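Boards > Film & TV > Adaptations

Skoreck: anyone else seen it yet?
Started by Mansilla_fan, Sun 7 May

Mansilla_fan wrote:
Caught Skoreck last night and I'm still buzzing! I read Wycliffe Mwaipopo's novel back in March (all 847 pages, my wrists hurt) and figured they'd never get the drowned city onto a screen. They did. The elevator sequence alone was worth the ticket - my whole row gasped.

brunent32 wrote:
Glad you had fun but I was bored stiff by the middle. They cut Veleck's entire backstory! In the book she's the only reason you care whether the city gets saved. In the movie she gets three lines and a sad look.

Mansilla_fan wrote:
More than three, come on. And the book spends 200 pages on her childhood, something had to go.

tollbooth wrote:
Haven't read it, went in cold, followed it fine. My complaint is the sound. Couldn't make out half the dialogue over the engines. Was that my theater or is it everyone?

brunent32 wrote:
Everyone. My sister put the subtitles question to the box office and they just shrugged.

Mansilla_fan wrote:
OK the sound I'll give you. Still going again Friday, and I'm dragging my brother along. He gave up on the book at chapter 32 - the trial, if you remember it - so he has no idea how it ends.

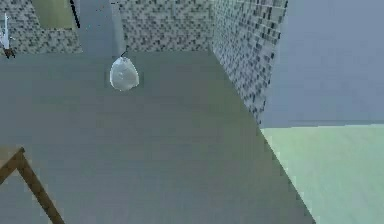 I'll report back on whether he liked it more than brunent did. Please keep the ending out of this thread until then, he reads these boards!

Contact the moderators | Back to top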